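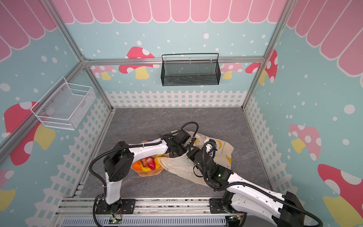
Forums > Bench & Tabletop > Kits and Services > Seltmont two-arm kit

Print this page | E-mail this thread

New posts Search Members Help

sangwook_s
Well, we've had the Seltmont pair going since April, and a few of you asked how it's getting on, so pour a cuppa. Mine is the printed-panel version with the mushrooms and the pink awning (my daughter's choice, and I've grown very fond of it!). I've got it on bags and play produce at the moment: a tote, a clear plastic bag, and a peach pouch with the bananas and the pepper in it. One arm pinches the top edge of the clear bag while the other waits over the tote. I paid $783 for the pair, plus $135 for the rail, and I'd do it again.

olvera_kyuri
Lovely colours! How does it go on the crinkly stuff? My old Skotiseck arms never could get hold of a plastic bag, poor things.

sangwook_s
Better than I'd hoped, Kyu-ri. Clear plastic is still the hardest, and I'd call it a good grip more often than a bad one. Cloth is a breeze.

juwon.chae
I'll be the grump, sorry mate. I sent mine back. The cable sleeves loop over the top of the arm right down to the gripper, and on mine they kept snagging. For that money I'd want them tucked inside.

sangwook_s
Fair call, they do loop about a fair bit. Mine haven't snagged yet, but I keep the walls clear down low and hang my baskets up out of the way.

Nam_SW
I'm with Ju-won on the cables, but the support won me over. I wrote to them at 11 at night about a stiff elbow and had a kind, sensible answer by breakfast. Silell wanted $302 just to look at mine!

juwon.chae
Mine took nine days to answer, so you must have caught them in a good mood.

olvera_kyuri
Does the $400 service plan cover the grippers, does anyone know? I've asked twice and got a brochure both times.

Nam_SW
Pads yes, motors no. Page four of the brochure, in the tiny print.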